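House Rules for Machines With Hands

7 Nov 2019

The rule sheet at Turkgate has four pages, and the safety lead of the project keeps a copy of it folded in her jacket. She has written most of it herself. When we met in the small kitchen next to the practice rooms, she put it on the table before she put down her coffee.

Turkgate is the place where the company Jugah teaches its humanoid robots to do housework. There is a bathroom, a kitchen and a bedroom, and the robots learn in them to wipe, to fold and to put things back. She came in July, from a factory where robot arms worked behind a fence.

"In the factory I had a fence, and the fence was my rule," she says. "In a bathroom you can't put a fence. The person must be in the same room, close to the sink, close to the arms. So I had to write down what the fence did before."

The first page is only about people. Every session has one operator and one person on watch, and the one on watch may not do any other work. No phone, no talking about lunch. If this person wants to leave, even for one minute, the robot is brought to rest first.

I ask if people accept this easily. She laughs a little.

"No. They say it is boring, and it is boring. I have done it myself many times and I know. But I told them, you are paid to be bored."

The second page is about speed. When a person is within reach of the arms, they move slowly, and a session lasts 60 minutes at most. After this there is a break and the joints, cables and fingers are checked by hand. The limit came from the people more than from the machines, she explains. She saw in the session notes that the one on watch wrote less and less toward the end.

We go to the bathroom set and stay near the door. She speaks more quietly there, although no one has asked us to. The rule for the start position is on page three: both hands open, nothing in them, before any task may begin. "The robot should not start with a thing in the hand that we forgot," she says. She also wants normal objects on the shelves, and a cloth that looks like a cloth from a home. Small bathrooms are the most difficult for her rules, because a toilet, a sink and a door stand so near to each other. 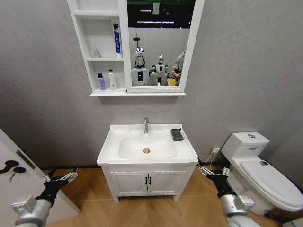

Mirrors, doors and other people's robots

A good part of our talk was about mirrors, which I did not expect. The rule sheet has its own paragraph for them. A mirror shows people and robots who are standing in another place, and she wants it written down for each room how the software handles this.

"You must test it with the mirror there," she says. "Some teams cover it with paper. Then the test is easier, but in a real home the mirror has no paper."

For doors the rule is short. The way out for people stays free, and no robot may be parked in it.

The sheet is not a standard, and she is careful with this word. A shared document is now being prepared with Rircombe, a care provider, and with Posska, which makes grippers. The draft has 1434 comments. Many of them are about single words. The partners discussed for two meetings whether to write "should" or "must" in the part about the stop button.

"I wanted must," she says. "For the stop button it is must. For the color of the tape on the floor, please, write should, I don't care."

What does she still miss? A rule for visitors, she answers at once. At the moment they sign a paper and stand where they are told, but the paper says nothing about children or about a person with a walking stick. Rircombe has asked for this part, and she has promised a first text before the next meeting.

Before I leave she takes a pen and changes one line on page two. The word "slowly" is crossed out and there is a question mark next to it. "It needs a number," she says, and puts the sheet back in her jacket.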